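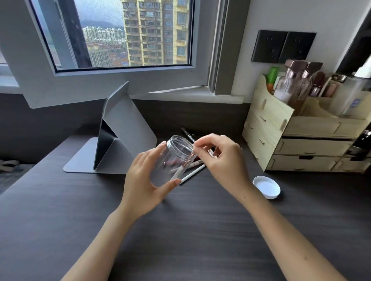 Dedisberg Technical Institute — Manipulation and Automation Group, Shared Notebook

Entry 2024-08-21
Recorded by: Anel Steyn
Subject: Demonstration of the Jetier tabletop arm at the Itel open day

Purpose of the visit. The group was invited to see the Jetier arm handle small household containers. Sohail Sethi and I attended. Our interest is limited to the jar and lid tasks, as these overlap with the work planned under Pinto. The welding cell and the pallet line were also open to visitors and are not covered in this entry.

Task definition. The Itel staff divide the container task into four parts: hold the body, place or remove the lid, carry, and set down in a holder. The division is close to our own. They treat the hold as a separate skill with its own score, where we fold it into the lid step. I recommend that we adopt their split before the next round of labeling.

Hand reference. The manual version of the task uses a clear plastic jar with a threaded rim and a round white lid. One hand cradles the body while the other works at the opening. Sohail raised the matter of transparent walls, since objects behind the jar show through and change shape as it moves. The presenter confirmed that depth readings on clear plastic remain their largest source of failed grasps. Opaque jars of the same size give them very little trouble.

Robot runs. We watched two sets. In the first, the arm picked up a lid lying upside down, turned it over and started the thread. The turn was slow but clean. In the second, the jar was moved by up to 56 millimeters between attempts, and the arm had to find it again. It did so in most cases. One attempt ended with the lid cross-threaded, and the controller reported success anyway. The staff were open about this and said that torque alone is a poor test of a closed lid.

Data. Itel keeps 800 recorded trials of lid placement and 300 of set-down. Sohail asked whether failed trials are included in those totals. They are, and they carry their own label. We discard ours at present — this should be reviewed.

Set-down into a holder. The final part of the task puts a container into the open top tray of a small desktop organizer among other bottles. Clearance is the difficulty. By hand, one palm wraps the side of the cylinder while a fingertip of the other hand rests at the rim of the lid. The Jetier arm has no second contact point during this step and compensates by lowering at reduced speed.
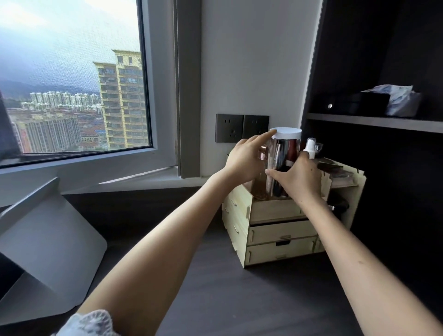

Follow-up

1. Sohail to request the scoring sheet for the hold step.
2. Anel to draft a revised label list for Pinto with failed trials retained.
3. Test our own gripper on clear containers with other items inside. Contents of mixed color may help or hurt the depth reading; we have no figures.
4. Ask Itel how the tray position is given to the controller. My notes from July say a fixed fixture, but the presenter spoke of a camera estimate.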